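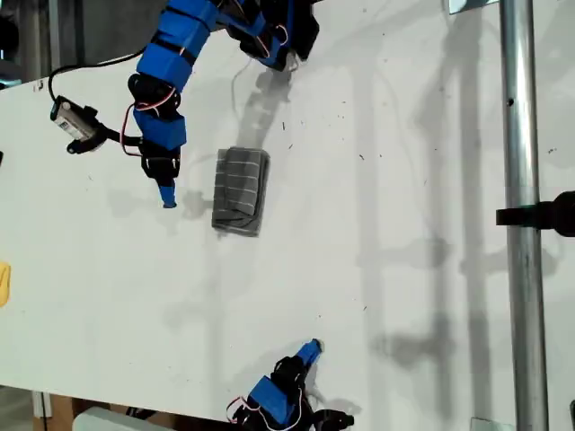 The Pernard striped cloth is sold as a kitchen and utility towel, and I have been using a set of them since December. Mine are the gray ones. The other color is a plain cream, which I didn't order because I cook with a lot of turmeric. The stripes on the gray are thin and white and run across the cloth, and they are useful when you fold it, because you can line up the edges by eye and get a compact rectangle without fussing. Folded that way it sits flat on a table and takes up little room in a drawer.

I paid $34 for the set, ordered from the Hourani online store. It came in a paper sleeve with a card giving the washing instructions. There was no plastic in the package. Delivery was quick and the cloths were the color shown on the site, maybe slightly cooler in daylight.

Absorbency

Out of the package they don't absorb well. The first time I used one on a spilled glass of water it pushed the water toward the edge of the counter. The card says to wash them before use and I had skipped that. After one wash they were better, and after the third or fourth they were as good as anything I own. A full mug of coffee on the counter takes one cloth, with a dry corner left over.

For drying dishes they are fine. Glasses come out clear, though I did get lint on the dark baking dishes during the first few weeks. That has stopped. They are thinner than the Lukis towels I had before, so if you wash up for a large family you will go through more than one in an evening. They also dry much faster on the rail, and I prefer that to the thickness. The old ones were still damp the next morning and began to smell.

Washing and wear

I wash them warm with the rest of the kitchen laundry and tumble dry on low. No fabric softener, per the card. They shrank a little in length on the first wash and hardly at all in width, so the rectangle is not quite the same rectangle it was. I can still fold them in thirds and then in half, but the last fold no longer meets exactly.

The hems have held up on all but one. That one started to come loose at a corner and I ran a few stitches through it. I wrote to Hourani about it and got a reply from Ghassan Khasawneh in customer service, who offered a replacement cloth or a partial refund. I took the replacement. It arrived the following week and has been fine.

Stains are average. Tomato and coffee came out. Beet juice left a faint mark, and so did whatever was on the bottom of the roasting pan. The gray hides a good deal of this, which is another point in its favor over the cream.

What I don't like

There is no hanging loop. For a towel at this price I think there should be one. I hang mine over the oven door, where they slide off – the weave is smooth and there isn't much weight to hold them. A Buliveo towel clip fixes it, but that is another thing to buy.

I would also like to be able to order a single cloth. The store only sells the set, and if you want to try one first there is no way to do it.

Would I buy them again

Yes, in gray. They are a decent everyday cloth for drying, wiping down and covering dough, and they fold up small. If you want something thick and plush for your hands, these aren't that, and the Lukis towels are the better choice. Wash them before you use them.

4 out of 5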